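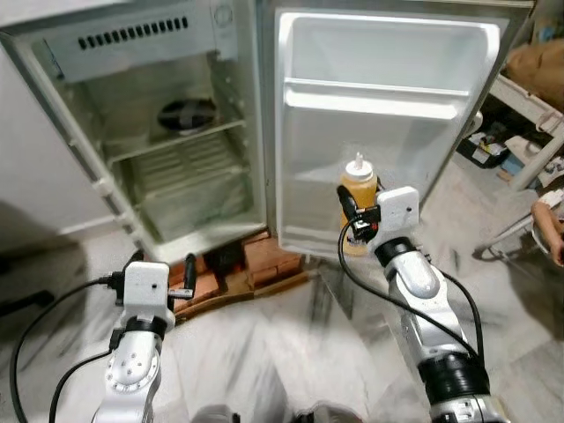
Progress report to the De Graaf Fund
Project: Shared meals and food storage at Nastow
Reporting organization: Stemerum
Period: second half of the grant, up to December

1. What was agreed

The grant pays for a weekly cooked lunch in Nastow and for a small food store where families can collect goods between the lunches. In the plan we promised a lunch every Tuesday, a store with cold storage, and a short cooking course for people who live alone. The rent of the hall and the food itself are paid from other income, and we do not report on them in detail.

2. Lunches

The lunches have continued every Tuesday with one exception, when the water in the street was closed for repair. We have now 24 registered households. In the first report we wrote that most guests were older people. This has changed a little, as several young families have come through the school, and we moved the start to 11:30 so that parents with small children can eat before the afternoon sleep.

The menu is planned two weeks ahead. Soup stays the most popular dish, followed by baked pasta. We tried a fish day, but the fish was expensive and many portions came back, so we stopped it. Bread comes from the Juner bakery, which gives us a lower price for what is left from the day before. This agreement is only by word, and we would like to have it on paper before spring.
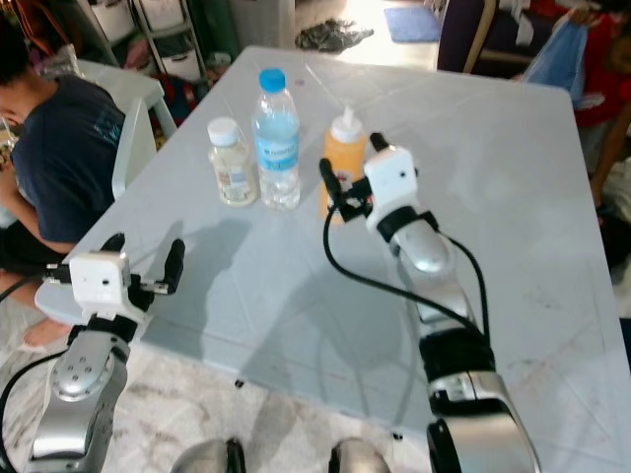 Can a household use the food store without coming to the lunch?
Registration is the only condition, so a family may collect from the store and never eat with us, and a few households do it this way.

3. Food store

The store opens two afternoons in the week. Dry goods move quickly, especially rice, oats and canned tomatoes. Cooking oil has been the most difficult item to keep, because the price went up and our supplier limited the number of bottles for each order. We changed to a second supplier in the autumn and the supply is now steady, but we pay more for delivery.

We also began to write down what people ask for and we do not have. The list shows mostly baby food, coffee and washing powder. Baby food is now ordered every month. Coffee and washing powder are outside of the agreed budget and we ask in section 6 if this may be changed.

4. Cooking course

The course had 8 evenings and 9 people took part. Two left before the end, one for a new job and one for health reasons. The others asked for a continuation. We learned that the recipes in the first evenings were too long. From the middle of the course each evening had one main dish and one simple thing to go with it – a salad, a sauce or a dressing – and this worked much better for the time we have.
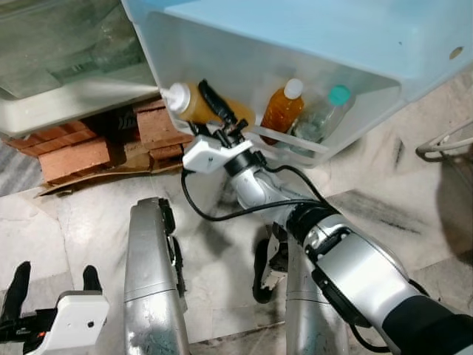 Squeeze bottle with yellow-orange contents.

The recipes are collected in a small booklet. The text is ready, the translation to the second language is half done. Printing was planned for the autumn and is late. This is our mistake: we asked the printer for a price too late and had to wait for a free place in his calendar.

5. Money

Spending is close to plan. Delivery costs are over, printing is not spent yet, and the course cost less than expected as the teacher asked for a smaller fee. The full table is in the attachment.

6. Questions to the fund

We ask for permission to move the unspent course money to the store, for coffee and washing powder. We also ask to keep the printing money until the booklet is finished. If you need a separate letter for each request, please let us know and we will send them.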